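Where Does the Rinse Water Go? My Household Water Report

For this project I wanted to find out how much water my apartment in Mikley uses on kitchen cleanup. I kept a log all through March (my roommates were very patient with me!) and wrote down the water meter every night before bed.

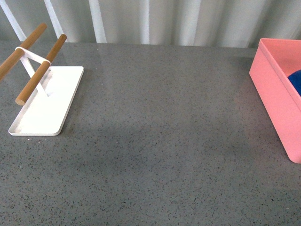
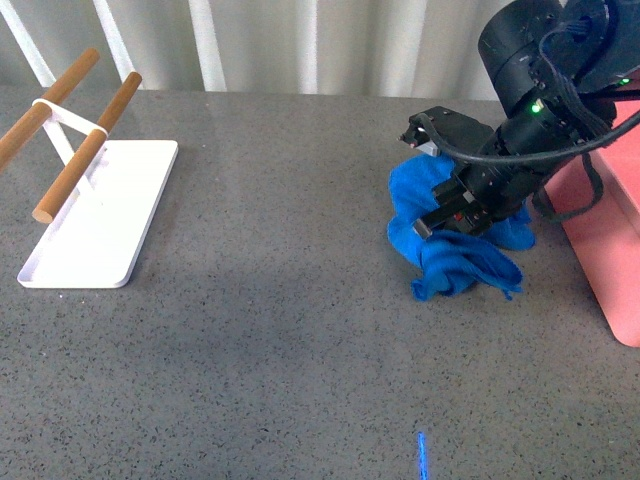

Speckled gray in both, and then the blue cloth up close:

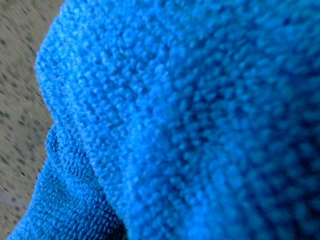
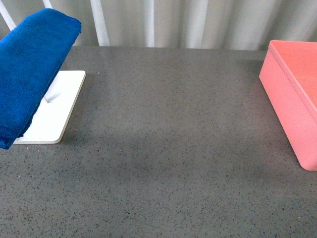
Why read the meter at night instead of in the morning?
Morning readings came out jumpy. People showered at different times, so I could never tell which day I was measuring, and at night everyone was done.

We used 3517 gallons over the month, and 1613 of those went through the kitchen faucet. I honestly expected less! The dishwasher got its own column, and I took the gallons per load from the Firmont manual. I did miss a night in the second week, so I split the difference between the readings on either side. Next time I'd like to log the bathroom too, and maybe talk my cousins in Hasudton into keeping a log of their own.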